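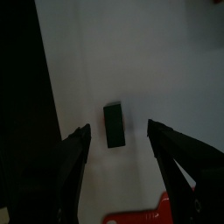

Call for participants: help us write the bench rules for robot arms

Endix is putting together a plain-language set of good-practice rules for people who work next to small robot arms, and we need eight people to help us test them. If you like tidy benches, clear instructions and a good argument about wording, we would love to hear from you!

The rules cover everyday tabletop work: picking up blocks, moving cups and boxes, clearing up between runs. Most of the standards we all learned from were written with big factory cells in mind, and they leave a lot of small questions open. When may a person reach across the table? Who calls the stop? How do you write down a near miss so that the next shift can use it?

What you would do

You would join us in July for one session a week, every Tuesday at 4 p.m., at our Bustton workshop. At each session you follow one section of the draft exactly as written and mark every line that made you stop and think.
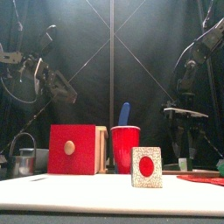

You will work in pairs, one person running the arms and the other holding the stop button and keeping the log. Then you swap. Loubna Metwally, who edits the draft, sits in on every session and really does rewrite on the spot (bring a pencil, she will want your version too).

We already have 1,113 written comments on the first draft, and the sections on reach limits and on speed near hands got the most of them. That's where we'd like to begin.
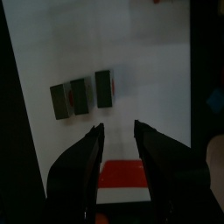
Who we are looking for

Operators, lab techs, teachers, students over 18, safety people from any trade. No coding needed. Some hands-on time with any kind of machine helps, and so does being willing to say "I don't get this sentence."

You get $200 per session, lunch money, and your name in the published rules if you want it there.

To apply, send a few lines about yourself to Estela Saavedra at the Endix front desk, with "Bench rules" in the subject line. Tell us about one safety rule you have worked under that you would change, and how.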